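Zurkex desktop arm kit: review after one winter of use

I bought the Zurkex kit in October, from the Dilska web shop, and I paid 1025 euros with the leader handle and the power supply. I wanted a small arm for simple pick and place work, the kind where you pick up a block and put it on a plate, and I did not want to print all the parts by myself.

Building it took me 6 evenings. The manual is correct but very short, and the drawing for the second joint is printed so small that I had to read it with a magnifying glass. One screw bag was missing. Dilska sent a new bag in the same week and did not ask for any proof.

The gripper is the part I like most. The two fingers have sloping outer sides and they hold a cube by its left and right faces. After the second calibration I stopped using rubber pads, the bare fingers are enough for blocks. For thin or soft objects I would still put the pads back.
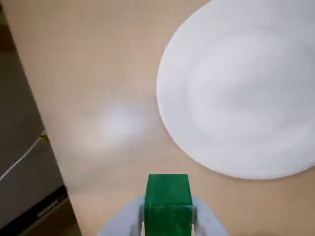 Matar wrote under the first version of this review that the fingers on his kit opened unevenly until he loosened the left one by half a turn and ran the calibration again, and that the support page does not mention this. I tried the same on mine and the movement became smoother, so I thank him for it.

Now the weak side, the cables. The kit comes with wires that are too long for the arm and there are no clips for them. You must find your own way to fix them, and tape works well enough. If you leave a loop near the middle joint, leave it wide - my first one was tight and it pulled on the servo plug each time the arm reached forward.

The software is named Dirnora and it is free with the kit. Recording a movement is easy. Playing it back is also easy, but the program forgets the speed setting when you close it, and I have reported this 2 times.

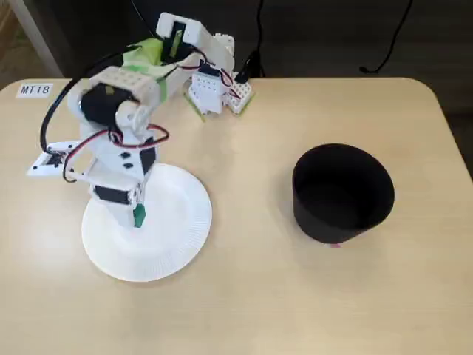
Kazimír Gajdoš
Reviewer, small machines and kits
18/03/2024

The size is right for a normal desk. With the arm on the left half of my table I can still put a container on the right half, and there is free space between them. Before you buy, please measure how far your arm must reach, as the shop page gives only the folded size.

I would buy the kit again at this price, but I would order the clips together with it. For a school class I would wait until the manual is better. Spare servos are in stock at Dilska, and the gripper fingers are sold in pairs.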